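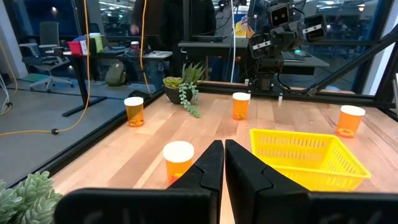 What do you do when you run out of a hand-dyed wool halfway through a blanket? You email the dyer with a photo of your label, and while you wait you start alternating what you've got left with the nearest shade in stash, two rows of each, so the change creeps in gradually.

Ask me how I know, haha. I'm 37 rows into the Cele blanket (the big crochet one with the scalloped border, for those who missed my whingeing last month) and the teal is down to one sad little ball the size of a mandarin.

The pattern says 204 stitches across. I chained mine with a hook size up because I'm a tight crocheter, and I didn't buy extra. Entirely my own fault! Past me was very confident in the wool shop.

So the colour is called Belo and it's from a tiny dyer, Nosipho Mtshali, who does everything in pots in her laundry. She wrote back at 6 am (bless her) and said she can do another batch in September but it won't match exactly. Fair enough, same dye and different water and it comes out moodier.

Fatima Ndlovu asked in the replies whether I could just frog back and make it narrower. I could. I did get as far as pulling the hook out and staring at it. Then I put the hook back in and had a biscuit.

For anyone who wants the alternating method, it goes like this: two rows old, two rows new, carry the yarn up the side loosely and hide the carries under the border later. Keep going for at least 16 rows if you can. Mine will be shorter than that, there just isn't enough teal.

Swatched it last night with a Kavari merino in a sort of duck-pond green. In lamplight, gorgeous. In daylight it looks like I've spilled pea soup on the thing. Back in the cupboard with you.

Second swatch, a greyer blue left over from Dad's vest. Much better!! A bit splitty, so I've gone back to my metal hook and the stitches look neater already.

Everett Mbeki reckons I should stripe the whole rest of the blanket in cream and call it a design feature. Everett, you have seen my couch. You have seen my dog. Cream is not happening.

Oh, and someone wanted to know about the border. It's 56 scallops if you follow the pattern, each one a treble fan with a picot on top, and I'm already dreading the corners. Ayanda Gumede's version has a plain double crochet edge and it sits beautifully flat, so I might pinch that idea.

Blocking question for the wool people: do you wet block something this heavy, or just give it a steam and hope? My last one grew by a hand's width when I soaked it and I had to dry it over the trampoline with the grandkids banned for two days.

Update, four rows of the grey-blue in. I keep walking past and peeking at it from the hallway, you can tell where it changes if you know, but my sister didn't spot it and she spots everything (she found the one miscrossed stitch in my Christmas stocking from across the room).

Still getting a skein of the September batch, obviously. It can go in the border. Or it can be a hat, I haven't made a hat in ages.

Right, kettle's on and I've got the good chair. Row 42 tonight if the dog stays off my lap.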